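운드우드 (소설)

《운드우드》(Wundwood)는 로레인 멜러(Lorraine Mellor)가 쓴 장편 고딕 소설이다. 작가의 두 번째 장편이자 '스테르크스카 연작'의 첫 권에 해당한다. 북쪽 해안의 가상 도시 스테르크스카(Sterkska)와 그 외곽의 숲 운드우드를 배경으로, 죽은 언니의 편지를 받기 시작한 필경사의 한 해 겨울을 다룬다. 유령 소설로 분류되는 경우가 많지만 작품 안에서 유령이 실제로 존재하는지는 끝까지 밝혀지지 않는다.

개요

소설은 3부로 나뉜다. 1부와 3부는 주인공 우르키아(Urkia)의 일인칭 서술이고, 2부는 편지와 교구 장부, 법정 진술서만으로 이루어져 있다. 2부의 문서들은 날짜순으로 놓여 있지 않으며, 일부는 같은 사건을 서로 다르게 기록한다. 초판에는 장 제목이 없었고 개정판에서 각 장 첫머리에 숲의 나무 이름이 붙었다.

줄거리

1부는 11월의 스테르크스카에서 시작한다. 우르키아는 항만 사무소에서 화물 목록을 베껴 쓰는 일로 생계를 꾸린다. 언니 마레트는 6년 전 운드우드에서 실종되어 사망한 것으로 처리되었다. 어느 날 저녁 우르키아는 자신이 베끼던 목록 사이에서 언니의 필체로 쓰인 쪽지를 발견한다. 쪽지에는 어린 시절 두 사람만 쓰던 낱말이 들어 있다. 이후 같은 필체의 편지가 여덟 통 도착하고, 마지막 편지는 우르키아에게 숲 안쪽의 옛 제재소로 오라고 요구한다.

2부에서는 마레트의 실종을 둘러싼 기록이 제시된다. 제재소 주인 벤사이드(Bensaid)는 마레트와 약혼한 사이였으나 진술서마다 약혼 날짜를 다르게 말한다. 교구 장부에는 마레트의 매장 기록이 있지만 묘의 위치를 적은 칸이 비어 있다. 2부의 마지막 문서는 마레트가 아니라 우르키아의 사망을 알리는 짧은 공고문이다.

3부에서 우르키아는 숲으로 들어간다. 제재소에서 벤사이드를 만난 그는 편지를 보여 주고, 벤사이드는 필체가 우르키아 본인의 것이라고 말한다. 두 사람은 제재소에서 밤을 보내며 서로의 기억을 맞춰 보지만 일치하는 부분이 거의 없다. 새벽에 우르키아는 혼자 숲을 나오고, 항만 사무소로 돌아가 책상에 앉아 첫 장에 나온 쪽지의 문장을 쓰기 시작한다.

등장인물

우르키아: 항만 사무소의 필경사. 남의 글씨를 흉내 내는 데 능하다는 점이 1부에서 세 차례 언급된다. 성은 나오지 않는다.

마레트: 우르키아의 언니. 회상과 문서로만 등장한다. 회상 속의 마레트는 말이 많고 성급하지만, 편지 속의 마레트는 신중하고 문장이 짧다.

벤사이드: 운드우드 제재소의 주인. 2부의 문서에서는 용의자처럼 다루어지나 기소되지 않는다. 3부에서는 귀가 어두운 노인으로 묘사되어, 진술서에 적힌 나이와 맞지 않는다.

사무장: 우르키아의 상급자. 우르키아가 쓴 모든 문서를 보관하며, 마지막 장에서 그 보관함이 열려 있는 것으로 나온다.
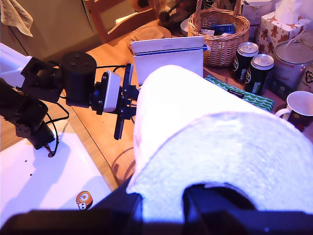 비아르케 토프트는 이 소설의 약점이 2부에 있다고 보았다. 문서만으로 이어지는 구성이 처음 몇 장에서는 긴장을 만들지만 곧 독자를 수사관의 자리에 묶어 두며, 그 때문에 우르키아의 슬픔이 한동안 시야에서 사라진다는 것이다. 그는 같은 글에서 3부의 제재소 장면을 높이 평가하고, 두 인물이 난로 앞에서 서로의 기억을 고쳐 주는 대목은 유령이 한 번도 나오지 않는데도 책에서 가장 무섭다고 적었다.

2부에 대한 평가는 이후에도 엇갈렸다. 문서의 모순을 하나씩 대조해 사건의 전말을 복원하려는 독자들이 있었고, 그런 복원이 애초에 불가능하도록 쓰였다고 보는 쪽도 있었다. 멜러는 개정판 후기에서 자신이 2부를 가장 먼저 썼으며, 집필 당시에는 마레트가 살아 있다고 생각했다고 밝혔다. 다만 완성된 책에서도 그러한지에 대해서는 답하지 않았다.

주제와 문체

작품의 중심 소재는 필사이다. 우르키아는 남의 문장을 옮기는 사람이며, 소설은 그가 옮긴 문장과 스스로 지은 문장의 경계를 차츰 흐린다. 1부의 화물 목록에 나오는 물품 일부가 3부에서 제재소의 가구로 다시 나타나는데, 이를 우르키아가 숲에 가지 않았다는 근거로 읽는 해석이 있다.

애도의 방식도 자주 논의된다. 우르키아는 언니의 장례에 참석한 기억이 없고, 스테르크스카 사람들은 그 일을 입에 올리지 않는다. 도시에는 죽은 사람의 이름을 이듬해 봄까지 부르지 않는 관습이 있는데, 우르키아는 6년째 이를 지키고 있다. 편지를 받은 뒤 그가 처음으로 언니의 이름을 소리 내어 말하는 장면은 1부의 끝에 놓여 있다.

문장은 대체로 짧고 비유가 적다. 숲의 묘사에는 색채어가 거의 쓰이지 않으며 냄새와 소리가 주를 이룬다. 대화에는 따옴표를 쓰지 않아, 누가 한 말인지 분명하지 않은 대목이 있다.

판본

초판은 양장본으로 나왔고 뒷면지에 스테르크스카 항구의 지도가 실렸다. 지도에는 본문에 나오는 거리 가운데 두 곳이 빠져 있다. 개정판은 지도를 빼고 장 제목과 작가 후기를 추가했으며, 2부의 진술서 한 건을 새로 넣었다. 이 진술서는 벤사이드의 누이가 한 것으로, 초판만 읽은 독자와 개정판 독자 사이에 결말 해석이 갈리는 원인이 되었다. 문고판은 개정판의 본문을 따른다.

후속작

스테르크스카 연작의 둘째 권은 같은 도시의 등대지기 가족을 다룬다. 우르키아는 이름 없이 한 장면에 등장해 등대지기의 유언장을 베껴 쓴다. 운드우드 숲은 배경에서 언급될 뿐이며, 제재소는 이미 헐린 것으로 되어 있다.

같이 보기

고딕 소설
서간체 소설
신뢰할 수 없는 화자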